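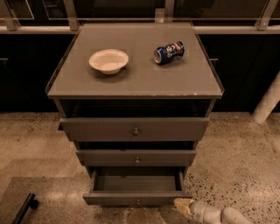 Chiyo Oshima objected at the outset that a household chore should be counted as finished only when the machine stops unprompted and the room needs no further attention, and asked that this be minuted before any results were read. Agreed.

Fenmont working group on domestic automation
Minutes, 11/23/23

1. Minutes of the previous meeting
Accepted with one correction. Under item 4, "drawer closed" should read "drawer closed to within 6 mm."

2. Tidying task
The group considered clearing a can and a bowl from the top of a three-drawer chest and shutting the drawers. The can is crushed and lies on its side. Hauksdóttir stated that dented cans remain harder to grasp than intact ones, the planner being fitted to a cylinder. The bowl has a wide flat rim and was judged the easier item.

Drawers were discussed at length. Small round knobs are needed for pulling only; closing can be done by pushing on the front panel. Hauksdóttir prefers a flat push near the center, as a push at one corner may rack the drawer in its runners. Oshima asked whether the bottom drawer should be closed first. No order was fixed.

3. Dindine trial
The log lists 385 attempts at table clearing. Attempts stopped by an operator were entered as "incomplete" and left out of the failure rate. The group did not accept this. Dindine to reissue the table with stopped attempts counted as failures.

4. Shop floor
Flanow reported that restocking of boxed goods runs without supervision on straight shelving. Loose and bagged goods are still done by hand. A limit of 2000 g per item applies to the present gripper.

5. Position
Single steps are adequate for demonstration. Full chores in an ordinary room are not ready for unattended use. Oshima wished "ordinary room" defined. Deferred to April.

6. Actions
Hauksdóttir: grasp figures for deformed cans.
Dindine: revised table, item 3.
Oshima: draft wording on completion.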